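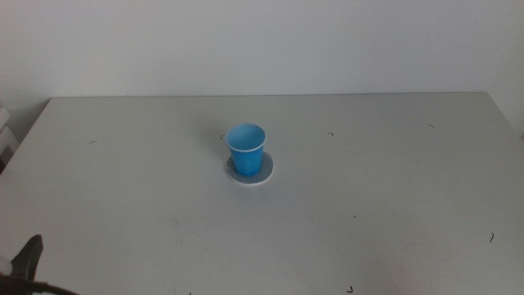
Ratree Jaidee asked after the dry run on Monday whether we had simply trained the robot longer and given it a nicer name. Fair question, and I want to answer it right at the top, before the title slide goes away.

So: no extra training time. Same arm, same cup, same coaster, same number of demonstrations. We changed where the demonstrations start, and the difference was big enough that I made Bravoline and Plemar swap seats twice to be sure we hadn't mixed up the files!

(Thank the Flastwood people for the slot. Then go.)

## The task

- Put a cup on a coaster, standing up, and let go of it.
- Sounds like nothing. Say that out loud, people always relax.
- Bravoline is our baseline. 300 demonstrations by hand, every one from a tidy start: cup upright, arm parked at home.
- It looks great in a demo. Then the cup gets nudged and the arm goes to where the cup used to be and closes on air.

Pause here. If there are robot people in the room they will laugh, and somebody will have a worse story.

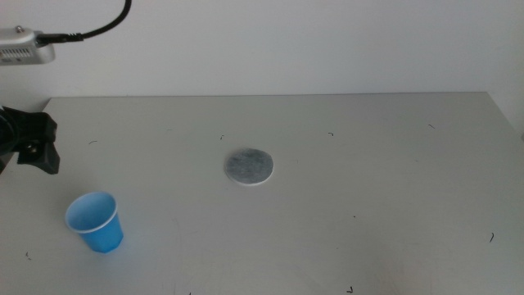
The trouble with tidy starts is that they teach the first two seconds of the job over and over. The arm sees the approach hundreds of times and the messy middle almost never, and the messy middle is where it gets into trouble. If it misses a grasp, it lands in a situation that no person ever showed it how to get out of. After that each small mistake feeds the next one.

I like the driving lesson comparison. You can practice leaving your own driveway all year and still be lost the first time you miss an exit. Keep it short, last time I went on about parallel parking.

## What Plemar does

1. Train a first version on half of the demonstrations.
2. Let it run, and save the moment just before each failure.
3. Group those moments. We ended up with 6 groups, among them "cup tipped over", "grip too high" and "coaster behind the hand".
4. Set the table up to match a group and record the other half of the demonstrations from there.
5. Train again on everything.

Step 3 is my favorite part, and it's the part people skip when they retell it. The grouping uses both camera views, the one looking over the table and the one on the wrist. With just the table view, "grip too high" and a perfectly good grip came out in the same pile.

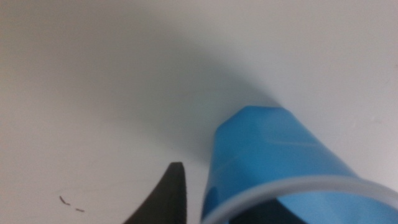

Setting up by hand in step 4 costs time, and I should say so plainly. A person has to place things, check the two views against the saved moment, and adjust. Kaewmanee (our little matching tool, named after the cat breed) lays the saved view over the live one so you can line them up by eye. Before we had it, setup was a real slog. Now it's quick enough that people volunteer for it - well, one person did.

## Results slide

- Bravoline failed on around 18 percent of the nudged trials.
- Plemar cut that to 6 percent, with the same total of demonstrations.
- On tidy starts the two came out level. Good news! We were worried that giving up half the tidy data would hurt.

Let the chart sit for a moment. Don't read the bars aloud.

## What still goes wrong
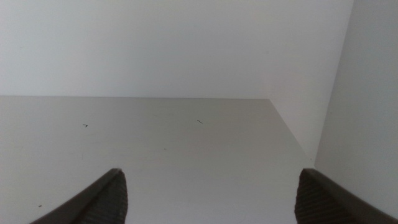

Our weak spot is knowing when to give up on a grasp and start over. Plemar will sometimes squeeze, lift, lose the cup, and then keep moving toward the coaster as if it still had it. The wrist camera ought to help, because the hand is always in view: with the fingers wide open and nothing between them, you can see those ribbed pads on both sides, and that's about as clear a sign of an empty hand as you could ask for. The policy has that view at every step and still doesn't make enough of it. We're trying a small extra output that predicts "holding" or "not holding", trained on the same recordings. Early days, but I'm excited about it.

If there's time, take the question about other objects. Short answer: we've only done the cup. Mugs with handles are next, and I expect new groups in step 3, probably several about the handle.

Last slide is the recipe again. Leave it up during questions so people can copy it down.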